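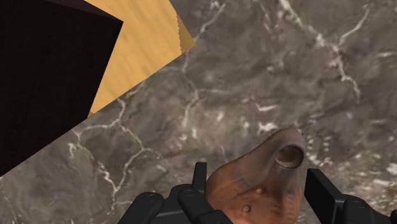

Kwaku Mensah has sold kitchen counters in Partington for 18 years, and he wants me to believe marble is easy to live with. I asked about lemon juice.

"It leaves a mark," he said. "People call that character."

Do they? My sister calls it a stain. Mensah laughed and moved on to Gista, the sealer he sells for $35 a bottle. The label promises nine years. I asked who had tested that.

"The company did," he said.

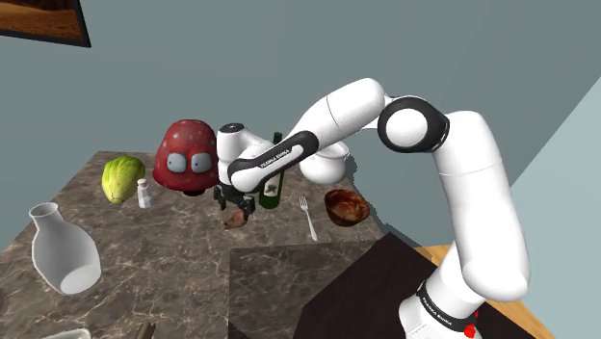

A Franka Emika arm over a tabletop of assorted objects.

He was more candid about price. A slab from the Fivedville yard went up 27 percent last September, and he couldn't tell me why. "They sent a letter. It said 'market conditions.'"

So what's in his own kitchen?

"Laminate," Mensah said. "We have kids."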